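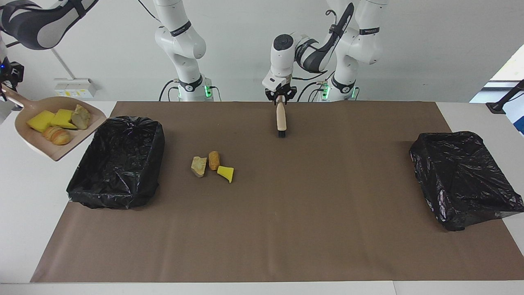 ## Clearing a worktop: sorting what gets swept up

Lertchai Siriwan, Bilside course project, July

My project looks at small-scale tidying: mixed bits left on a table, a dustpan and brush, and bins to put things in. I wanted to know how much the type of item matters when everything is swept up together.

### Materials

- a plastic dustpan with raised sides and a flat front lip
- a small brush with a light wooden handle and short black bristles
- two black plastic-lined bins
- brown paper to cover a white table
- sponge pieces, a rock and a striped bread-like piece

### Method

Items were spread on the paper, brushed into the pan and tipped into the bins. I ran 69 trials over one month. A trial ended when the paper was clear, or at 190 seconds.

### Results

Sponge was the slowest. It is light and tends to spring back off the lip – pressing the brush down first helped. The rock went in easily but often rolled to a back corner of the pan and came out last. Small pieces near the edge of the paper caused most of the time-outs.

### Problems

The paper wrinkled after repeated sweeping, and I didn't log when I changed it. Trials 2 and 3 used a longer brush, so I left their times out of the averages.

### Next steps

Repeat with heavier paper, taped down on all sides, and record the time for each item separately.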